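Workshop Notebook, Sutholm Footwear Laboratory
Entry for Thursday, 9:40 a.m. Subject: moisture retention in insole linings 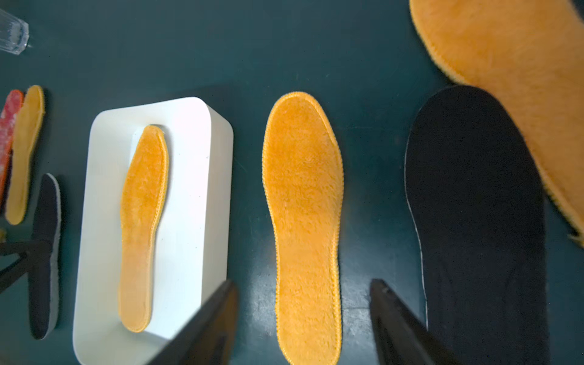

The Kitley lining trial entered its second week this morning. The purpose of the trial is to establish how long pile linings hold perspiration compared with flat linings, and whether the present drying instruction printed for customers remains adequate. The fleecy surface of the small orange insole is typical of the pile group, and the stitched edge must be weighed together with the lining in every case, as thread takes up water at its own rate. Edges are not to be trimmed before testing.

Each sample receives 4 grams of salt solution at the forefoot and is held under the 400 gram plate for one hour. Readings are entered under job number 3651. The Nilex cabinet was slow to settle after the door was opened, and the first two readings have been struck out. They will be repeated after lunch.

The abrasion run stopped at 2000 cycles as planned. Slight matting was noted at the heel of the pile samples. No change was recorded in the flat group.

Outstanding: the Ho method calls for a second weighing the following morning. Staff opening the room are asked to complete it before the heating comes on. The spare blotting paper has been moved to the lower cupboard.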